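Grout

Grout is a fluid or paste-like material used to fill the joints between tiles, to seal gaps in masonry, and to bed or anchor structural parts. In floor and wall work the term refers to the filler placed between tiles after they have been set in adhesive. It locks the tile edges together, keeps dirt out of the joints, and takes up small differences in tile size.

Composition

Cement grout consists of portland cement, water, pigment and, for wider joints, fine sand. Unsanded cement grout is used in narrow joints, usually those under 1/8 inch, where sand grains would keep the paste from packing fully. Most modern mixes also contain a polymer powder that improves bond and lowers water absorption.

Epoxy grout is made from a resin and a hardener, with a mineral filler added to give body. It resists stains and many acids and is common in commercial kitchens and laboratories. Its working time is short, and residue left on the tile face is difficult to remove once cured. Furan grout, a related type, is used mainly in plants exposed to strong chemicals.

Joint width and color

Joint width depends on the size tolerance of the tile. Rectified tile, which is ground to size after firing, can be set with narrow joints. Handmade tile requires wider ones. Amundsen's survey of tiled public buildings in the Gullimska district found that installers had often chosen a width by local habit, with little regard to the tile being laid. 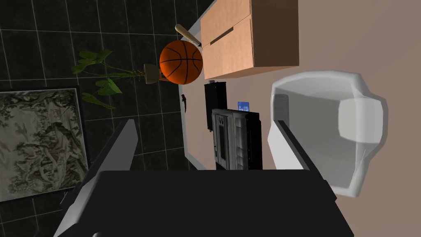 Color affects how strongly the grid reads across a floor. Contrasting grout makes each unit distinct and shows errors in alignment. Matching grout hides them. Pale cement grout darkens with foot traffic unless it is sealed, while dark grout may show efflorescence, a whitish deposit of salts carried to the surface by moisture.

Application

The mix is spread with a rubber float held at a low angle and pushed diagonally across the joints. Excess is removed with the float edge and then with a damp sponge. Too much water at this stage weakens the surface and causes uneven color. Movement joints, including those where a floor meets a wall, are filled with flexible sealant instead of grout.

Defects and repair

Common defects include cracking, powdering, pinholes and loss of bond at the tile edge. Cracks that return after repair usually indicate movement in the substrate. In the Gullimska survey, 81 of 800 floors examined had joints that had been regrouted at least once. Repair involves raking out the old material to a depth of at least two-thirds of the tile thickness, cleaning the joint, and refilling it.

See also: Mortar; Thinset; Efflorescence; Terrazzo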